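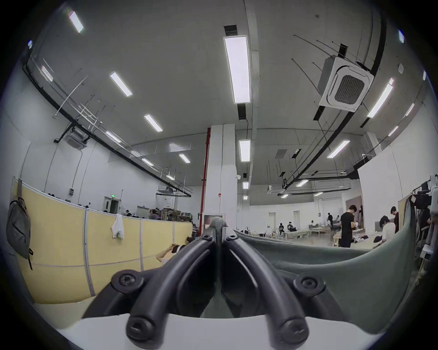
Margareta Vlad
October 19, 2024

Tonight is the second performance of "Carbone" in Bavia and I am again in the small box at the back, pressing the key for the surtitles. Several people asked me after the first one what exactly I do there, so I will write a thread while the actors have their dinner.

Surtitles are the lines of translated text over the stage. The actors of Stusora play in Romanian, the public in Bavia reads English. Between them there is my translation, a projector and my right index finger.

"Carbone" has 1024 titles and lasts 94 minutes without an interval. Each title is one press of the key. There is no automatic mode. I know that many people believe there is one, my mother included.

It cannot be automatic, for the play is different every night. On Thursday the father waited a very long time before he said "I sold it". Yesterday he said it almost while he was still coming through the door. If the title had gone up at the same second as on Thursday, the public would have been lost for a whole page.

A title has 2 lines at most. I try to keep every line short enough to read with one look, and then the eyes can go back to the actor. People came to see faces. If they read all evening, I have written too much.

So I cut. This is the painful part of the work. In Romanian the grandmother says a long sentence about the soup, the weather, her knees and God. In English she says: "Soup's cold. My knees hurt." I kept God for later, where he is needed more.

Bianca Ene, who wrote the play, sat next to me for the whole first reading of the translation. She did not complain about the soup. She complained about a comma. We spoke about this comma for the length of a coffee and she was right about it.

Jokes are the most dangerous. If the title comes up early, the public laughs before the actor has said anything, and then the actor stands there with his joke still in his mouth. One actor did not speak to me at breakfast for this reason. It was another tour and another actor, we are friends now.

My rule for jokes: I split the title. The first part goes up when he begins to speak, the last word goes up with his last word. It means more presses, but the laugh falls in its place.

For secrets it is the same. When a character is interrupted, the title must stop where the voice stops. I cannot show "It was your brother who" and then "took the money" if nobody on the stage ever says "took the money". I have seen this done in a big theatre and I was suffering in my seat.

Somebody asked about the programme. I use Clorkix. It is not beautiful, the letters of the menu are very small, but it lets me jump to any title by typing its number. I need this when an actor jumps over some lines.

And yes, they jump. Yesterday we lost half a page in scene 8. I heard the wrong sentence, I put the screen to black, I looked for the place, I came back. A black screen is always better than a wrong title. The public forgives silence from me quite easily.

What I do NOT do is run quickly through the missed titles to catch up. It looks like a slot machine, and everyone then understands that something went wrong.

Before every performance I ask the technician for the same thing: please put the full light of the last scene on, and let me look at the screen from the first row, from the side seats and from under the balcony. What I can read well in the dark may be very pale in the last scene, which is lit almost white.

In Bavia the first row has a problem. The screen hangs high and they must lift their chins. We lowered it a little this afternoon, until the lighting designer started to make a face. We stopped there.

Colour of the letters: a soft grey-white. Pure white is too strong when the stage is dark, and the faces of the people in front become like cheese. For the songs I use italics. For the voice on the telephone also italics. For shouting I use nothing, one can hear that they are shouting.

A question from a student: should one know the language of the play to operate? In my opinion yes, or one should know the play as one knows a song. I have met a good operator who followed an opera only from the score. In spoken theatre there is no score, there is only breathing. I watch the breathing very much.

Another question: what about swearing? Written swearing is stronger than spoken swearing. If I translate each word, the stage seems much ruder than it is. In "Carbone" the uncle swears as other people cough. I translate up to half of it and keep the strongest one for the scene at the bank.

I was asked also if it is boring to see the same play so many times. I do not see it, this is the strange thing. I hear it and I look at mouths. Last night a friend praised the green coat of the daughter and I had to look at the photographs in the programme to find out which coat.

They are calling the half hour now. I have to check title 1, and I want to correct "gray" to "grey" in the letter scene — a gentleman from the third row came to me about it yesterday, very politely.

If you have other questions, write them under here and I will answer on the train tomorrow.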